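Electoral Services, Furstead Borough Council
Call for polling station staff and count assistants
Published 2018-05-12

Furstead Borough Council invites applications from residents and others who wish to work at the forthcoming by-elections in the Vusska and Bortolotti wards. Polling will take place in July, and the count will begin as soon as the last ballot box has been received. Applications are welcome from people who have worked at elections before and from those who have not.

The posts

Poll clerks work under the direction of the presiding officer. They check each voter's name and address against the register, mark the register, keep the list of numbers and hand out ballot papers. They also help to set up the polling station before it opens at 7am and to clear it after it closes at 10pm. Poll clerks must remain on the premises throughout the day and should bring their own food and drink.

Presiding officers are responsible for the conduct of the poll in their station, for the safe keeping of the ballot papers and for delivering the sealed box and completed accounts to the count. Applicants for this post must have served as a poll clerk at two or more elections and must have the use of a car insured for business purposes.

Count assistants verify the number of ballot papers in each box, sort them by candidate and count them in bundles. Work starts at 9.30pm and may continue into the early hours. Accuracy matters more than speed, and a recount may be ordered at any stage.

Payment

The fee for a poll clerk is £289, which includes attendance at training. Fees for presiding officers and count assistants are set out in the application pack. All fees are paid by bank transfer with the following month's payroll – staff who are not already employed by the Council should allow for this. Income tax will be deducted where it is due.

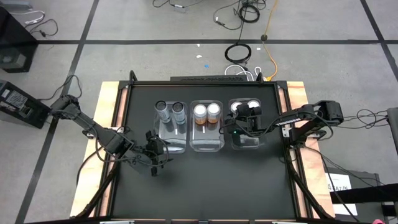 Who may apply

Applicants must be aged 18 or over on polling day and entitled to work in the United Kingdom. You do not need to live in either ward. You will be asked to provide original proof of identity before an appointment can be confirmed.

The law does not allow the Returning Officer to appoint anyone who has been employed by or on behalf of a candidate in or about the election. In addition, the Council will not appoint any person who has canvassed, delivered leaflets or signed a nomination paper for a candidate at these by-elections, or who is a close relative of a candidate. If your circumstances change after you have been appointed, you must tell the elections office at once.

All staff are required to maintain the secrecy of the ballot and will be given a copy of the secrecy requirements. Political badges, rosettes and clothing in party colours may not be worn on duty.

Training

Training is compulsory for every polling station post, including for those who have worked at earlier elections. Sessions will be held in Room 26 at Feresia House. Dates will be sent with the letter of appointment.

How to apply

Application packs may be collected from the reception desk at Feresia House or requested by telephone on extension 793. Completed forms should be returned to Samah Chraibi, Electoral Services Manager, at the same address. Please state which post you are applying for and whether you would accept another – standby staff are also needed and receive a retainer if they are not called upon.

Forms can be supplied in large print on request. Applicants who need adjustments in order to carry out the duties are asked to say so on the form.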